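Clustby notes: scripted demos, take four

2022-03-28

The set now stands at 1732 episodes. The target for this round was lower, but the generator was left running over a long weekend and I saw no reason to throw good data away. Most of this post is about what I kept, what I dropped and why the split between the two moved so much since take three.

Quick recap for those who skipped the earlier posts. Clustby is my simulated tabletop setup. One arm, a handful of blocks, some furniture, and a scripted planner that has full access to object poses. The planner solves the task with that privileged state, and I record only what a camera and the joint encoders would give. The policy is then trained by plain behavior cloning on the recordings. No reward, no online fine-tuning yet.

The task in this take is picking from an unstable support. In take three every target sat flat on something level, and the policy learned a straight-down approach with a fixed wrist angle. It scored well and fell apart as soon as the support was tilted by a few degrees. So the support is now a plank on a narrow pedestal, with the tilt drawn at random per episode, and the block placed on the plank with a random offset and yaw. Distractor blocks go on the floor. The lighting is randomized too, including the direction of the main light, and that has turned up more bugs in my image pipeline than I care to list.

The approach phase is where most of the useful variation lives. The planner comes over the top with the elbow high, stops short, corrects the yaw, then goes down. I log at a higher rate from the stop onward and thin out the travel before it. Without the thinning, the network spends its capacity on big free-space motions that it could interpolate with its eyes shut.

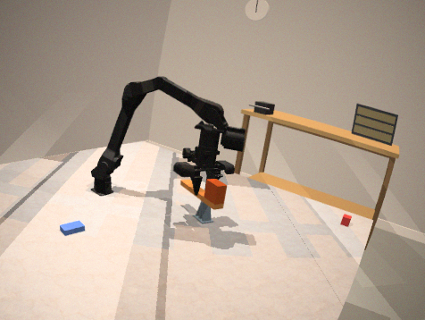 Natska wrote in after take three to say that a scripted expert is too clean, and that a policy trained on it has never seen what a slightly wrong pose looks like from the inside. She would inject noise into the executed action and keep the planner's intended action as the label. I had noise on the start pose only, which covers far less.

She has a point and I took it. From episode 774 on, the executed command gets a small correlated disturbance during the last part of the approach, and the stored label stays the one the planner asked for. Correlated matters. My first attempt used independent noise per step and the controller filtered nearly all of it out, so the recordings looked the same as before with a bit of buzz in the joint velocities.

The effect on the data is easy to measure. Finger position relative to the block center used to form a thin tube in the last stretch before contact. With the disturbance on, it is a cone with a proper width. The planner also fails more often, as expected. It knocks the block off the plank, or closes on a corner and loses it on the lift.

What to do with the failures took longer to settle. I now store them in a separate folder with the step at which contact was first made. They are not used for cloning. They may be good for a success classifier, and disk is cheap.

Other changes:

Episodes where the block slides by itself before the arm reaches it are rejected at reset. The friction value was too low for the steeper tilts, and the planner was chasing a moving target in a task that is meant to be static.

The camera pose is now jittered per episode and saved with it. In take three I jittered it and forgot to save it. That cost me the whole set for anything geometric.

Gripper state is stored as a measured width as well as the open/close command. The two disagree for several steps on each grasp, and cloning on the command alone made the policy lift early.

Evaluation uses 200 held-out resets with fixed seeds, same as before, plus 20 hand-placed hard ones with the plank at the limit of its tilt and the block near the low end. I am not posting success rates until the training run with the new labels has finished on three seeds. The single seed I have is better on the fixed resets and no better on the hard ones, and I would not read much into either.

Next is the converter. Garcia, the loader I wrote for the earlier sets, assumes fixed-length episodes and pads with the last frame. That was fine for level supports. With the thinned travel phase the lengths vary a lot, and the padding teaches the policy to sit still. I plan to switch to windowed sampling with a mask and release it with the data in April, if the storage quota allows.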